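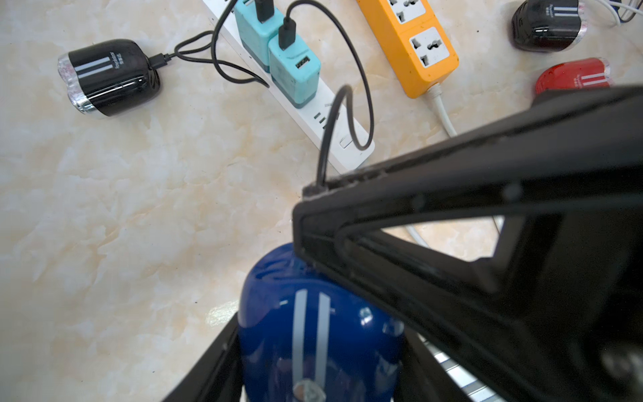 Photo: Jundance workshop, Gevurport

Home | Ask | Unanswered | Tags | Help

Gripper tip releases late on small rounded housings

Asked 2023-07-16 | Viewed 611 times

Our facility operates one Fuma arm with a two-jaw gripper, assigned to sorting bicycle lights and placing them on charge. After 2,889 cycles the upper tip has begun to hold glossy housings a moment after the open command. The edges of the upper arm are scuffed and dusty. Should the tip be replaced, or is cleaning and recalibration sufficient?

2 answers

Answer 1 (accepted)
Cleaning should be attempted first. Isolate the arm, wipe both jaws with a dry lint-free cloth and clear dust from the screw holes. Check all 4 tip screws for even tightness. Re-zero the jaws fully closed with nothing between them, then run the open command with a light of each colour. If the delay persists, replace the tips as a pair and repeat the zeroing. Charging leads should also be routed clear of the jaws, as a looped cable can catch at the tip.

Answer 2
We had the same fault on a Zulu cell and changed the tips at every 192 hours of service. I cannot say whether that interval applies to a Fuma.

Related questions
Jaw zero drifts overnight
Wrist camera bracket works free
Cable routing near a charging station
Recording cycle counts after a controller reset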